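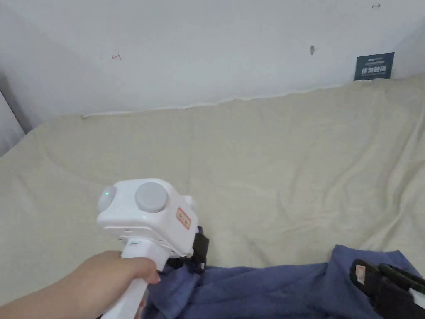 Open Day at the Edberg Robotics Workshop: Your Questions

Updated April 13, 2021

We had such a good time at the February open day that we're doing it again! These are the questions people send us most. If yours is missing, use the contact form and we'll add it.

What will I get to see?

The part of robotics that usually happens behind a closed door. Our demonstrators use hand-held grippers to do ordinary household jobs, mostly with cloth: folding a shirt, pulling a sheet straight, picking a towel out of a pile. The movements are recorded and used to teach robot arms the same jobs. You'll see the recording side up close and then walk over to the arms and watch them have a go.

Why so much laundry?

Cloth is wonderfully hard. A mug keeps its shape when you pick it up, but a shirt is a different shape every single time, and you do this at home without thinking (lucky you). Sheets are harder again. Watching an arm hunt for the corner of a sheet is more exciting than it sounds, and in February a whole room went quiet for it.

Can I try a gripper myself?

Yes, please do! The practice tables are open all day in the Fehr Room. You hold the handle the way you'd hold a flashlight, with your fingers wrapped around the front, and a demonstrator shows you the rest. Most people drop the first towel. It starts to feel natural after a few tries, and then it gets hard to make you leave.

What does the green light mean?

On the hand-held units, green means the gripper is on and ready. If yours isn't showing green, wave to a demonstrator and leave the round button on top alone until they get to you.

I'm left-handed. Is that a problem?

Not at all. The grippers work in either hand, and for the two-handed folding table you'll have one in each.

Is it okay for kids?

Very much so. The grippers are a bit big for small hands, so we also have a table with kitchen tongs and washcloths, which gets just as loud. Children need an adult with them near the robot arms.

How many recordings does it take to teach a robot to fold something?

More than you'd guess. Our current shirt set has 1,838 recordings in it, and the arm still gets muddled by long sleeves. There's a screen in the hallway where you can watch good folds and bad folds side by side. The bad ones draw the bigger crowd.

Will I be recorded at the practice tables?

No. Recording is switched off there. If you'd like to add a fold to the real set, ask at the Landis desk, where you can read and sign a short form first.

Do I need a ticket?

Entry is free, but we have room for 200 people across the day, so please book a slot online. Each slot lasts 2 hours.

How do I get there?

Take bus 17 to Dandia Street and walk past the old print shop. Our door is the second on the left. There's a bike rack in the yard and very little parking.

Can I bring my own shirt for the robot to fold?

Yes! Short sleeves, no buttons if you can manage it, and nothing you'd be sad to see wrinkled.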